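The open day at the Clurholm business park promised "a morning inside modern making" for $2 at the gate. I went on Tuesday with my neighbor Cyril Fairclough, and we spent most of it looking for parking.

The bakery at Undley was the reason to go. They say the ovens turn out 386 loaves a shift. We saw a closed door, a hairnet bin and a slide show.

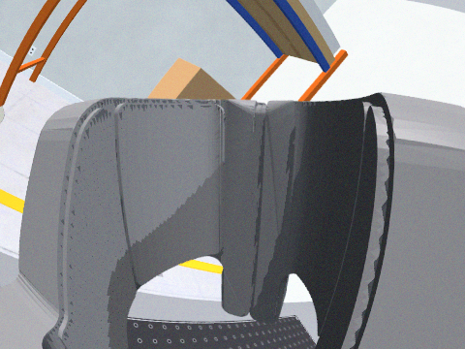
I asked for a slice of the rye and was handed a coupon. The guide, Bogdan Ene, was pleasant enough - he just kept saying "artisan" near a pallet of flour mix.

Lunch was soup from the Leung stand, good and overpriced. The shuttle seats 56 and left without us.

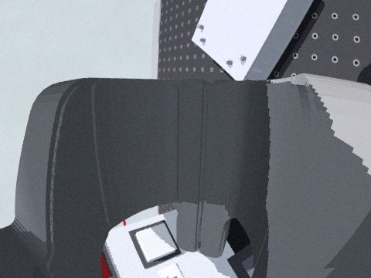 Gray housing, close up. Clurholm open day.

Skidden, the candle people, let visitors smell things. I still don't believe 216 scents are all different. Cyril bought the one called Rain - it smells like soap.

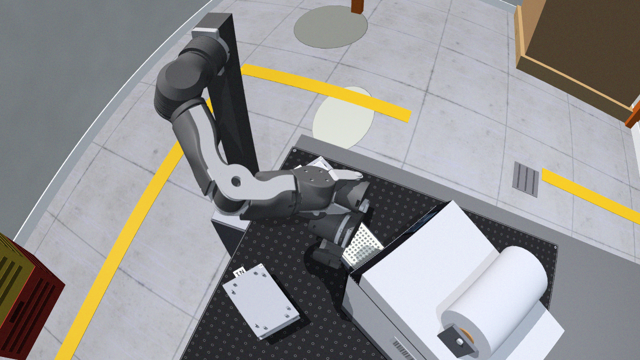

Arm over the black work table, with a white perforated plate under the fingers.

I'd go again if the bakery opens its door.

Comments

marge_p: The rye is fine. You have to ask at the back.

Tolly: Took the 9:30 shuttle, no trouble at all.

marge_p: Rain IS soap.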